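Call for participants: home noise and sleep study, Binville

Tritard is looking for adults in Binville and the nearby towns to take part in a study on household noise and how well people sleep. The study runs for 39 nights. You stay in your own home and keep your usual hours. Most of the work is filling in a short sleep diary each morning.

We want people from all kinds of housing: apartments over stores, duplexes, houses near the rail line, farmhouses at the end of a gravel road. Hard floors and bare walls carry sound differently from carpet and curtains, and we will ask you what your bedroom has.
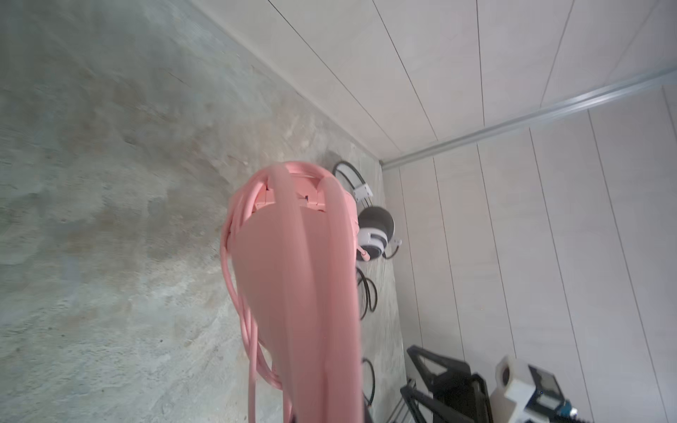
Concrete floor with stains and a mottled surface.

Who can apply

You must be 18 or older and have slept at your current address for at least six months. You should be able to read and write in English or Spanish. Renters and owners are both welcome. You do not need your landlord's permission, as nothing is attached to the building.

We cannot take people who work overnight shifts, people who are being treated for sleep apnea, or households with a baby under one year old. If you have hearing loss you can still apply. Please note it on the form.

Only one person per household can be enrolled. If two of you want to do it, decide between yourselves before you send the form in.

What you will do

You will come to one intake visit at our office on Dizon Street. It takes 44 minutes if your paperwork is filled out ahead of time and longer if it is not. You will have a basic hearing check and go home with a sound level meter, a charger and a paper diary.

The meter goes on a shelf or nightstand within six feet of your pillow. It records loudness only. It does not record speech, and there is no way to play anything back from it. Each morning you write down when you went to bed, when you think you fell asleep, how many times you woke up and what woke you, if you know.

Tile, stone and other hard surfaces near the bed should be listed on the room sheet, including those in an adjoining bathroom if the door stays open at night.
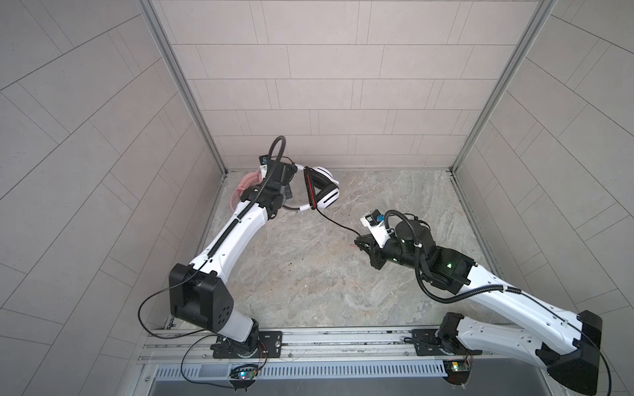
Ezequiel Bermúdez took part in the last round and said the diary was easy after the first week, but that he wished he had been told to keep it next to the coffee maker instead of the bed. He also said that the loudest thing in his house was the refrigerator, and he had blamed the neighbors for years.

Pay

Participants receive $304 for the full study, paid by check after the meter and diary come back. If you leave early you are paid for the nights you completed. Bus fare to the intake visit is covered. Parking is free behind the building, but the lot fills up by nine.

Sleeping away from home for a night or two is fine. Mark those nights as away in the diary. More than four nights away and we will ask you to start in a later group.
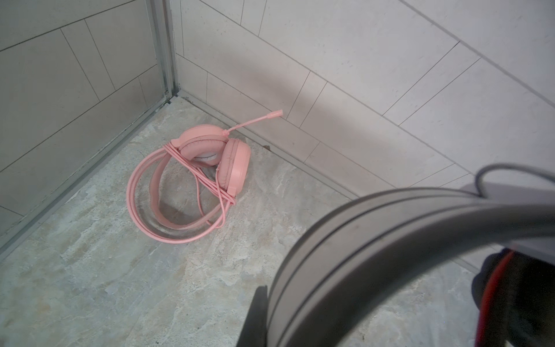

How to apply

Pick up a form at the Binville library or at Tritard, 1107 Dizon Street, second floor. Forms are due by Sat 19 July. Late forms will be held for the November group. Questions go to Consuelo Bravo at the front desk, mornings only.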